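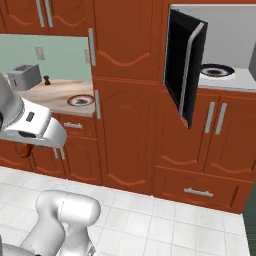 Brusska 4 review: a kitchen simulator with a planner attached

Brusska is a desktop package for building and testing household manipulation tasks in simulation. It comes with a library of kitchens, a motion planner, a task editor and a runner that executes batches of trials and writes up the results. Version 4 is the first one I have used for longer than a trial period. I ran it for six weeks on one workstation with a single mid-range graphics card, mostly on pick-and-place and door-opening tasks for a one-armed mobile robot.

My usual setup before this was Radu, a free simulator that a lot of small groups use, with a planner I had patched together on top. Most of the comparisons below are with that.

Installation

The installer took 43 minutes, nearly all of it downloading kitchen assets. You can skip the assets and pull them one at a time later, and I would do it that way if I were starting over. The base package is small.

The license check needs a network connection the first time and again every month. If the machine is offline when the check comes due, the editor opens in read-only mode. Batch jobs that are already running will finish, but new ones will not start. I lost most of a Monday morning to this before I found the setting that lets you renew early.

Python bindings are included and work with a normal virtual environment. There is also a C++ interface, which I did not test beyond compiling the sample.

Kitchens and objects

Version 4 ships with 100 kitchens. They vary more in layout than I expected. Cabinet styles, counter finishes and floor types are mixed separately from the floor plan, so you get combinations like reddish-orange wood with wavy panel moldings over white floor tile, which looks dated in the way a lot of real kitchens do. A planner doesn't care about the color of a door. A perception model does, and mine did noticeably worse on the strongly colored kitchens until I added more of them to training.

Handles are modeled as real geometry and placed in different ways. One cabinet will have a short vertical bar, a drawer will have a horizontal one, and a tall pantry door will have a long bar down one side. In Radu I was using one handle model for everything, and my door-opening policy had learned that handle very well and nothing else.

Appliance doors swing on proper joints with friction and limits you can edit. A built-in oven or microwave left standing open is a useful test, because the door sticks out into the space where the arm wants to travel. The collision model follows the door at any angle. In the previous version, I am told, the collision shape was a box that covered the full sweep of the door, which made half the kitchen off limits.

The small objects are weaker. Plates, bowls and toasters are fine. Anything with an odd shape has been simplified to a hull, and thin objects sink slightly into the counter when they land. You can import your own meshes, but the importer does not fix scale, and it gives no warning if the units are wrong. My first imported mug was taller than the fridge.

The planner

The planner is called Wanberg and can be bought separately. It takes a goal pose or a grasp set and returns a trajectory for the arm, or for the arm and base together if you ask.

For arm-only moves in a typical counter area it is fast. Plans came back quickly enough that I stopped caching them. Whole-body plans take longer and the times are less even. Most are fine, and then one will sit there until it hits the timeout. You can lower the timeout, and I set mine to 4 seconds, after which the runner counts the attempt as a planning failure and moves on.

Carried objects are handled well. Once the gripper closes on something, Wanberg attaches its shape to the hand and plans around the combined shape. This matters when the arm reaches in horizontally over a counter with something hanging below the gripper. The clearance you need is set by the object, and a planner that forgets it will drag the object across whatever is on the counter. I had that bug in my own code for a year.

There are two problems. The first is that the attached shape is fixed at the moment of grasping. If the object slips or rotates in the fingers, the planner does not know. You can call an update function to refresh it, but the call is not made for you and it is mentioned only once in the manual, under a heading on logging.

The second is smoothing. The default smoother takes corners tightly and will shave the safety margin you asked for. I asked for a three-centimeter margin and got passes well under that near cabinet edges. Turning on strict margins fixes it and makes plans slower. For anything that is going to end up on hardware, turn it on.

Perception tools

You get color, depth, segmentation and normals from any camera you place. The segmentation labels go down to parts, so a cabinet door, its handle and its frame have separate IDs. That saved me a lot of work.

Occlusion is reported per object as a fraction. It's a simple feature and I used it every day. A held object that is partly behind a cabinet from the camera's point of view gets a number, and you can filter your failures by that number afterward. It showed me that most of my missed detections were in the range where less than half of the object was visible, and that my detector was better than I thought on everything else.

Depth noise is optional and has presets for a few general sensor types. The presets are too clean on shiny surfaces. Real depth cameras leave holes on metal handles and glossy housings, and the simulated ones mostly do not. I ended up writing my own noise function, which took an afternoon. The hook for it is well placed and easy to use.

Lighting is the part I liked least. Most kitchens have even, bright light with soft shadows, and there are only a few presets. You can add lights by hand in the editor. There is no way to randomize them from a script without going through an experimental module that crashed on me twice.

Task editor

Tasks are written as short text files with a starting state, a goal and a list of checks. The editor has a visual mode that writes the same files. I used the visual mode for placing objects and a text editor for everything else.

The checks are good. You can test for things like "door open past this angle" or "plate resting on counter and not touching robot," and combine them. A failed check reports the first moment it went wrong. When I opened a failed trial, the viewer jumped to that moment, and I usually understood the problem within a minute or so.

Undo in the visual mode does not cover changes to joint settings. Save often.

Batch runs

I ran 400 trials per kitchen on a put-away task: pick up a small item, carry it past an open appliance door, and set it down on the far counter. With strict margins on, a full batch finished overnight. The report breaks down failures by stage, and you can export everything as plain CSV.

Repeatability is better than what I had. Running the same seed on the same machine gave the same result each time I checked. Running it on a different graphics card did not, and the manual says so clearly.

One irritation is that the runner keeps full video of every trial by default. My disk filled up on the second night and the batch stopped with an error about a missing folder, which sent me looking in the wrong place. Set video to failures only before you start anything large.

Moving to hardware

I tried a few of the simpler tasks on our own arm. Brusska exports trajectories in a common format, and the export worked without changes. Free-space moves carried over well. Door opening was mixed. The simulated hinges are smoother than real ones, and a policy trained on default friction pulls too gently on a sticky door. Raising the friction range in the task file helped more than any other change I made.

Placing objects on counters was fine for plates and poor for anything light that tips easily. I put that down to the contact model, though I have not tested it enough to be sure.

Support

Brendeo, the company behind it, answers questions through a ticket page. I filed four tickets. Two were answered the same day, one took a week, and the one about the lighting module is still open. The useful answers came from Berhanu Lencho, who sent a corrected config file for the base controller along with an explanation of what had been wrong in mine. There is a user forum as well, which is quiet.

The manual is complete for the planner and thin for the perception tools. The sample projects are a better place to learn from. Start with the drawer sample, which uses most of the features and is short enough to read in one sitting.

Who should buy it

If you work on door opening, clutter on counters or mobile manipulation in homes, the kitchens and the part labels are worth the price. I would have spent longer than six weeks building an equivalent set and it would have been smaller.

If you mainly need a planner, get Wanberg alone and keep your current simulator. The link to Radu works, with the limit that moving doors are treated as fixed during each plan.

If your research is on vision under difficult lighting, wait for the next version or plan on doing the rendering elsewhere.

I have renewed for another year on one seat. The old Radu setup is still on the machine for cloth tasks, which Brusska does not support.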